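Prallex Open Day Recordings - README

Version 3, last changed 2026-09-06
Maintained by Žofie Vrabec and Chang-ho Ra

What this is

A set of short recordings from the Prallex open day, held in the exhibition hall at Nkuna. Visitors came up to the stands and handed small objects to the robots, and the robots handed them back or passed them on. The set covers the handover part of the day only. The talks and the guided walk through the hall were recorded by Postora and are kept somewhere else.

Contents

There are 868 clips from 29 visitors. Each clip covers one handover, from the moment the visitor is told to go ahead until the operator calls the end. Failed handovers are kept. If the object was dropped, the clip is marked "drop" in the result column. If the visitor gave up or walked off, it is marked "left".

Folders

clips/ - video, one file per handover
joints/ - joint positions and motor currents, same file names as the clips
notes/ - what the operator wrote down at the stand, typed up later
visitors.csv - visitor number, height band, left or right handed, first time with a robot (y/n)
objects.csv - object number, type, size, weight

Objects

Cards, a cork coaster, a folded leaflet, a tennis ball, an empty plastic cup and a short length of hose. The cards were by far the most popular, so the set leans heavily toward flat, stiff things. Anyone training on this should balance the classes first. Ntombi Coetzee tried it without balancing and her model opened the hand flat for everything, including the ball.

How the handovers were run

Visitors stood where they liked on their side of the stand and could come at the hand from any direction. The first group was told to hold still until the fingers closed. That made people stiff and slow, and after the lunch break we dropped the instruction. The change is recorded in the column "told_still". The two halves of the day look quite different and should probably not be mixed in a test split.

The operator could stop the robot at any time with a foot switch. A stop is written in the joint files as a row of zeros in the last column. It does not mean the sensors failed.

Known problems

- In 215 clips the sound is missing. The video and joint data are fine.
- The clock on the second stand was behind the first one. Times have been corrected in visitors.csv but not in the notes.
- Object weights were measured on a kitchen scale and are only good to the nearest gram.
- Visitor 17 took part twice and has the same number both times.
- Some notes are short. Bienvenido Macaraeg was running a stand alone for part of the afternoon and wrote single words.

Consent and faces

All visitors signed a form before they took part. Faces and name badges were blurred before release. Hands, sleeves and jewelry were left as they were, as covering them would make the clips useless for handover work. Anyone who wants their clips removed can write to Kristine Tolentino at Amodura with their visitor number, and the files will be gone in the next version.

Use

Free for research and teaching. Please do not use the clips to identify people. If you publish something, name the set and the version number, as the splits changed between versions and results from the older ones do not compare.

Changes

v3 - new splits, clock fix, drops marked by hand
v2 - joint files added
v1 - video only

Next open day

Planned for October, same hall. We want more soft objects and a fixed order for them - this time visitors picked for themselves.
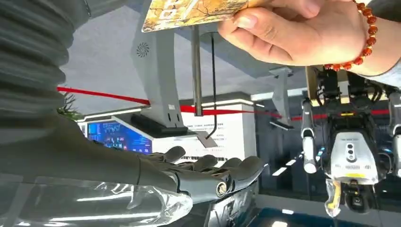 Can I use the joint files without downloading the video?

The joint files work without the video. Download joints/ together with visitors.csv and objects.csv, and match them by file name.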